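9/3/18 — Westico handheld gripper kit, trial notes

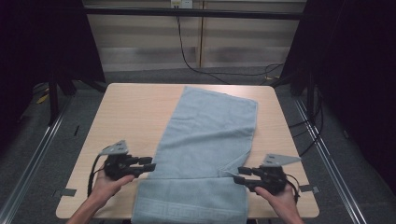
Light blue towel on the table, one gripper on each side.

Marlene on towels, me on the log. Kit is on loan from Westico until the end of September. Quote is for 200 folds logged per set, 7 sets.

Jaw grip fine on terry so far. Cables need more slack at the wrist — asked Ronaldo for longer ones. Plates on top stay put, no retightening after the first 100.

Hilde wants the price for a second pair before we say yes to Stulbridge. Their sheet says 500 cycles between jaw pad changes. Check pads at the end of set 3.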